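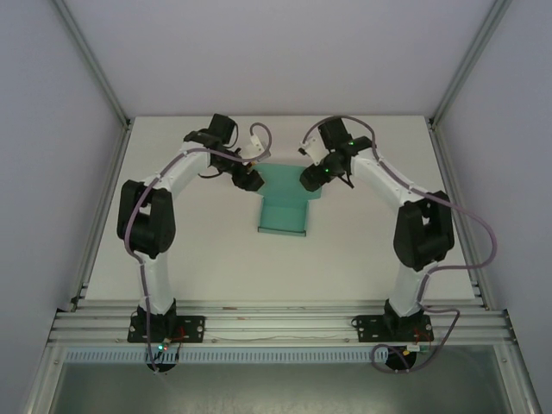
The Jillora folding cloth in teal

Pale sea green, if you want to be picky about it. I've been calling it teal since the first roll came in and I'm not changing now, the labels are printed.

I'm Mattes Nolte and I run Tradton, which is me, a cutting table, two sewing machines and a lot of shelves. The Jillora is the cloth I get the most mail about, so I'm giving it a proper page instead of the two lines it had before. It's a plain piece of fabric for practicing folds — shirts, napkins, towels, whatever you're trying to get neat at. People also buy it as a kitchen cloth or a tray liner and that's fine with me! It does those jobs too.

What you get

One cloth, one color, hemmed all the way around. No print, no logo on the face, no hanging loop. I did try a loop on an early batch and it made a lump in every single fold, so out it went. The fabric is a plain cotton weave from a mill I buy from under the name Prusarlow, and I wash it before I cut it, so the shrinking is mostly over with by the time it gets to you.

Why it lies so flat

I get asked this a lot. Most of it is the weight. A thin cloth floats and then lands wherever it feels like, and a thick one springs back open when you let go of it. I went through a silly number of samples (my sister has them all now, she's set for dust rags until she retires) and settled on one in the middle that drops onto a table and stays put. You can spread it with the flat of your hand and get it down to a few faint creases without touching an iron. On a hard white tabletop it's at its best, I think, partly because the color stands out so well and you can see right away if an edge has gone crooked.

On a tablecloth it grabs a bit. If that's what you've got at home, slide a big cutting board under it.

Folding with it

Start with it flat and square to the table edge. Fold the sides in first if you want that narrower flap coming toward you, then smooth the flap down from the top. The fold line at the bottom shows up a little darker than the rest, and I like having that to line things up by. Once you've got a straight bottom edge, bring it up to meet the top and press along the crease with the side of your hand.

Go slow at the upper corners. That's where it goes wrong for most people, me included. Hold both corners down together while you deal with the rest and the whole thing behaves a lot better.

If you've made a mess of it, give it one good shake and start over. It doesn't hold on to old creases for long, though if you leave it folded in a drawer for a month you'll want to run a warm iron over it.

Washing

Warm wash, with other greens and blues the first couple of times. Tumble dry on low or hang it over a door. Please skip the fabric softener, it makes the cloth slippery and then you'll write to me that it won't stay folded. Coffee comes out. Turmeric doesn't, ask me how I know.

Ordering

Item number 846. I cut 100 at a time, and when they're gone there's usually a short wait while I get back to the table. The next batch is planned for March. Single cloths are fine, and there's also a pack of 4, which works out a bit cheaper per cloth and is what I'd get if you're teaching a class or have kids who all want their own.

If you need a big quantity, write to me first. The most I've ever sent out in one go was 800 and I didn't see much daylight while I was hemming those, so give me some notice.

A few things people write in about

Other colors: there's a gray one coming if I can get the cloth. No red, the samples bled all over everything.

Other sizes: I can cut to your measurements, just send me the width and length. Hemmed custom pieces take longer than the stock ones.

Pairing it with the Bauerfeind board: yes, it fits, with a bit of board showing on each side. I use mine that way when I'm folding on the couch in the evening.

Returns: if it's unwashed, send it back and I'll refund you. If a hem comes undone, washed or not, send me a photo and I'll put a new one in the mail.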